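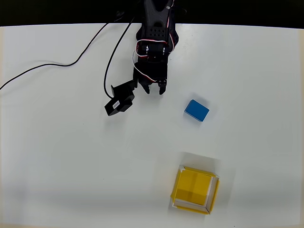

## Un brazo que se monta en casa

El Sasatis es un brazo robótico pequeño que se vende en piezas. Lo fabrica la empresa Dirness y cabe encima de una mesa. Al abrir la caja encuentras soportes negros, tornillos, cables y unos motores que se llaman **servos**.

### ¿Qué es un servo?

Es un motor que sabe en qué posición está. Un motor de ventilador gira y gira sin parar. A un servo, en cambio, le dices «muévete hasta aquí» y se detiene en ese punto. Las órdenes y la electricidad le llegan por los cables.

### ¿Y la pinza?

Está en la punta del brazo y tiene dos dedos. Se abre, baja, se cierra y aprieta, como cuando coges un lápiz con el pulgar y el índice.

### Un ejercicio para empezar

El manual propone guardar un bloque azul en una caja amarilla sin tapa. A ti te parece fácil, pero el robot necesita cuatro órdenes:

1. Baja hasta el bloque.
2. Cierra la pinza.
3. Sube y gira hacia la caja.
4. Abre la pinza.

Si el bloque está torcido, hay que girar también la pinza para que los dedos lo agarren por los lados.

### ¿Es difícil?

Jae-hoon Choo, que escribió el manual, recomienda montarlo con una persona adulta y dedicarle dos tardes. Los tornillos son muy pequeños y se pierden. Antes de tocar los cables, desenchufa el brazo. Mientras se mueve, aparta las manos de la pinza.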